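Shared kitchens: what changes from May

The new arrangements for the shared kitchens at Gronine House and the Tanoli building start in May. Most tenants have already had the short version by email. The longer version follows, with answers to the points raised at the last tenants' meeting.

The main change is cleaning. Until now each floor has sorted out its own rota, and the results have been mixed. The second floor at Gronine has kept one going for years with hardly a gap. The ground floor at Tanoli has had three rotas in the past year and none of them lasted beyond a month. From May a cleaner from Grullard will come in every weekday evening after 6.30pm to do the floors, sinks, worktops and bins in all the kitchens. Tenants will still wash up their own things. Anything left in a sink at 6.30pm will be put in a crate under the counter, and crates will be emptied at the end of each month.

The cost comes out of the service charge, which is not going up this year. Karthikeyan Kamath in the building office has moved 2,000 pounds across from the signage budget to cover the first stretch, and the contract will be looked at again in the autumn. Several people asked what had happened to the new signs for the car park. They are on hold.

Kettles and toasters

All portable appliances in the kitchens will be tested before the end of May. At the last test there were 13 failures, nearly all of them damaged flexes or plugs. If you have brought in a kettle, toaster, sandwich maker or coffee machine from home, please put your name and unit number on the base. Items without a name will be tested along with everything else, but if they fail they will be thrown away and the office will have no way of telling you. Heaters and hot plates are not allowed in the kitchens or in the units, and this has been in the lease from the beginning.

Ghazala Qureshi asked whether the test covers equipment inside the units. It does not. Tenants are responsible for their own, and the office can pass on the tester's number to anyone who wants theirs done during the same visit. He has offered a lower rate for tenants with more than a handful of items.

Fridges

This took up most of the meeting. The fridges belong to the buildings, except for those that tenants have bought for their own units, and are shared by everyone on the floor. Food should be labelled with a name and the date it went in. On the last working day of each month, at 4pm, anything unlabelled or out of date will be cleared. Jars and sauces are included. Milk is not kept beyond its date under any circumstances.

Océane Tremblay suggested giving each unit its own shelf. We looked at this and on most floors there are more units than shelves, so it would only work on the top floor at Tanoli, where it will be tried until the end of the summer. If it goes well we will see whether the larger fridges at Gronine could be divided by drawer.

Some of the older fridges are noisy and a few do not hold their temperature in warm weather. Thermometers will go into all of them during May. Any fridge that reads above 5 degrees for a full working day should be reported to the office, with the reading and the time it was taken. We can replace two this year within the present budget and will start with the worst.
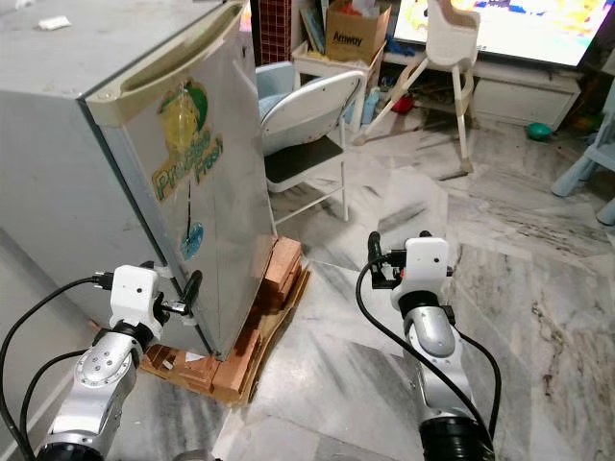 A silver-grey fridge with a "Precise Fresh" sticker on the door.

Old fridges cannot go in the skip or be left in the loading bay. Semov will collect them by arrangement, and the charge is lower if several go at once. Tenants who want to get rid of a fridge from their own unit can add it to the collection by telling Radomir Leka at the front desk. It must be empty, unplugged and defrosted the day before, with the door taped shut.

Recycling

Food waste caddies will be in every kitchen when the Grullard contract begins. Tea bags, coffee grounds, peelings and plate scrapings can all go in. Cartons, foil and film cannot. A list will be fixed to the inside of each cupboard door. The glass bin at Gronine has moved to the side gate and is locked at 8pm.

Questions about any of this should go to Sibel Türkmen, who is in the Gronine office each morning until noon. The draft cleaning schedule is on the noticeboards in both buildings, and comments on it are welcome until it starts.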